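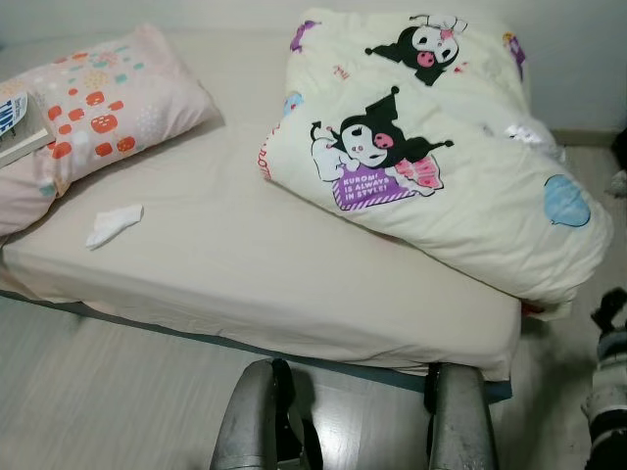

Bed practice on the second floor. The duvet, as it says itself, is always in style.

Since May the bed-making at Harkalholm has been shared between the housekeeping team and a machine with two arms, which the paperwork calls the Unit and the team calls several other things. Staff have been asking what this means for their shifts, so the newsletter went upstairs to find out.

The short version is that no jobs are going and the carts are still heavy. The longer version is that Heffernan, who supply the Unit, have it working on the children's rooms first. Those beds are low and easy to reach from every side. They also come with children's bedding, and so a serious piece of engineering spends its mornings with a pink pillow and a large amount of Kuromi.

There are 120 beds in the building and the Unit is allowed near 10 of them. On a good morning it folds a duvet in some 2 minutes. Nayara Lopes, who has run housekeeping here long enough to have outlasted three brands of vacuum cleaner, can do the whole bed in that time and hold a conversation about parking while she's at it. She was asked whether she felt threatened. She asked if we could move, as we were standing on her extension cord.

What has changed is the shape of the day. Two people per shift now do what the rota calls "supervision," meaning they stand nearby, press the button when the thing stops to think, and pick up whatever it has left on the sheet. Small items are a known weakness. A sock or a tissue can hold up proceedings until a human being comes along and puts it in a pocket.

Kathleen Coughlan likes supervision because her back has stopped hurting – her words, and she would like them passed on to whoever decides these things. Ctibor Štefanec likes it less. He says he used to finish a corridor and know he had finished it, and now he finishes a corridor and fills in a form. The form has been raised with management. Management has replied with a shorter form, to be filled in twice.

Supervision is paid at the same rate as ordinary shifts for now. Hubert Sobczak is taking the question of a training allowance to the next staff meeting and wants names of anyone who has done the half-day course at Stoscombe, including those who left at the coffee break. Fitted sheets remain a human responsibility until further notice.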